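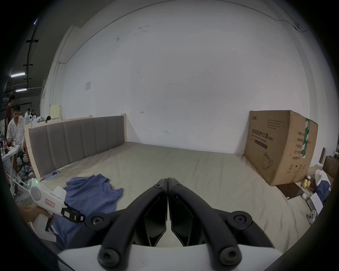 4. Debriefing after play

4.1 Why the debrief was studied separately

Most reports on training games deal with the game itself: its rules, its scenarios and how players rate it. The talk that follows play is often mentioned in a sentence and then left alone. In our pilot work with Kirkegaard, a game about running a small ferry port during a winter storm, we noticed that groups who had played in much the same way could leave the room with quite different ideas of what the game had been about. Some spoke about the cost of delay. Others spoke about passing on bad news to people above them. The game teaches both, but it does not say so in its own text, and players who were not asked about the second point rarely raised it.

We therefore treated the debrief as a part of the design in its own right. The question for this section is whether a debrief led by a facilitator and a debrief run by the players from a printed sheet lead to the same kinds of talk, and whether trainees can later explain the decisions they made.

4.2 Setting and groups

Sessions were held at two further education colleges, Zokstead and Waltstead. Both teach a course in transport operations, and both already used some form of game in the second term. The students had not played Kirkegaard before. They were told that the session was part of the course, that taking part in the research was optional, and that opting out would not affect their marks. Students who opted out played as usual and their talk was left out of the transcripts.

Each college ran 4 sessions. Half of these ended in a led debrief and half in a sheet debrief, and the order was set before the term began. Players worked in teams of 5, with one role each: harbour duty officer, ferry liaison, road traffic, passenger care and public information. The roles have different screens and different goals. The duty officer can see everything the others have reported but nothing they have kept back, and much of the difficulty in the game comes from this.

The game was run in the Dresau client on college computers. Dresau keeps a log of every message and every decision, with the game clock beside it. We did not change the client for the study, apart from turning off the score table that normally appears when the last ferry has been dealt with. In the pilot, players had looked at the table and then argued about the points, and the debrief had been slow to move on to anything else.

4.3 The two formats

In the led format, a member of the teaching staff sat with the team and worked through a fixed order of topics. The first was how people felt at the end of play. The next was what had happened, told from each role in turn. The facilitator then picked out one decision from the log and asked the team to rebuild it: who knew what, who had been told, and what else could have been done. The last topic was the link to work placements. Facilitators had a short guide and had watched one debrief before leading their own. They were asked not to give their own view of the right decision until the team had finished.

In the sheet format, the team was given a printed sheet with 6 prompts and left to talk. The prompts covered the same ground as the guide, in the same order. A member of staff stayed in the room to answer practical questions but did not join the talk. Teams could choose who read the prompts aloud. In most cases this was the person who had played the duty officer, although the sheet did not suggest it.

Both formats were given the same length of time. Teams that finished early were allowed to stop.

4.4 Material and coding

We recorded the debriefs and typed them up. Each turn of talk was placed in one of 4 groups: retelling events, explaining a decision, judging a person or a decision, and linking the game to work outside it. Turns that fitted none of these, such as talk about the software or about lunch, were marked as other and set aside. Two coders worked on the transcripts without being told the format, though in practice the voice of a facilitator is easy to spot and we do not claim that the coding was blind.

Students also wrote a short account some weeks after play, in February, as part of their ordinary coursework. The task asked them to choose one decision from the game and explain it to a new colleague. We read these accounts for two things: whether the writer mentioned what other roles knew at the time, and whether the decision was described in a way that matched the log.

4.5 What the teams talked about

Retelling was common in both formats and took up the early part of nearly every debrief. The formats differed in what came next. In led debriefs, the move from retelling to explaining was usually made by the facilitator, often with a plain question such as "Did you know that when you closed the ramp?" In sheet debriefs, teams tended to read the prompt, agree on a short answer and go on to the next one. Explanations were given, but other players seldom tested them.

Judging followed a different pattern. Teams using the sheet were more open about mistakes, their own and each other's. At Waltstead one ferry liaison told the team that a late warning had been held back in the hope that the weather would ease. Nothing of this kind was said in the led debriefs at the same college. It may be that students were less willing to admit such things in front of staff who would later mark their work. We did not ask them, and the point needs a study of its own.

Links to work outside the game were rare in both formats. Where they came up, they came from students who had already been on placement.

4.6 Written accounts

Accounts by students from led debriefs more often mentioned what the other roles had known. Accounts from sheet debriefs were more often told from a single seat, as if the rest of the team had been part of the weather. Match with the log was good in both groups. Errors were mostly of order, with a message placed before a decision that it had in fact followed.

The colleges also differed. Zokstead students wrote longer accounts whatever the format, and their course asks for more written work in general. For this reason we compare formats within each college and do not pool the accounts.

The transcripts and coding notes were closed to further changes on 30/09/2020. The next section takes up the logs and looks at the messages that were written but never sent.

Figure 4. Handheld gripper with a pistol-style grip and black trigger (left); black gripper fingers on a white base (centre).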